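Temen Bowl

The Temen Bowl is an annual American football game played in Rakositz between the champions of the Northern and Southern conferences of the Sperling League. 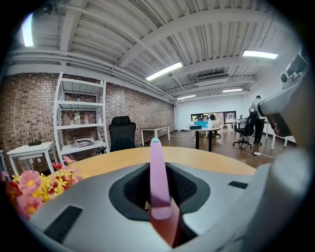
Where is the Temen Bowl played?
The game is played at Jiment Park in Rakositz, which has hosted every edition.

History
The game was proposed by Rainer Rathjen, a former linebacker who coached the Rakositz club for nine seasons. Before that, the league title went to the team with the best regular-season record, and the two conferences did not meet. The first game drew 1838 spectators and was won by the Southern champion on a late field goal. Games were held in November until the league lengthened its schedule, which moved the final into December.

The game of 25/12/2022 was the first played on Christmas Day. Attendance was 2969, the highest to date, in a ground that holds 3000. Quarterback Mattes Hagedorn threw 4 touchdown passes for the Northern side and was named player of the game.

Format
The game follows league rules, with 12-minute quarters. The conference with the better combined record is the home team and picks its sideline. A tied game goes to overtime, in which each team gets one possession from the 25-yard line. If the score is still level, possessions alternate until one team leads.

Trophy
The winners receive the Wunderlich Cup, named after Ottmar Wunderlich, the first president of the league. It stays with the club for a year. Players and coaches also receive medals.

Officials
Referees are appointed by the league office. Saodah Harahap has been the head referee most often, followed by Jeptoo Lyimo.

See also
Sperling League
Jiment Park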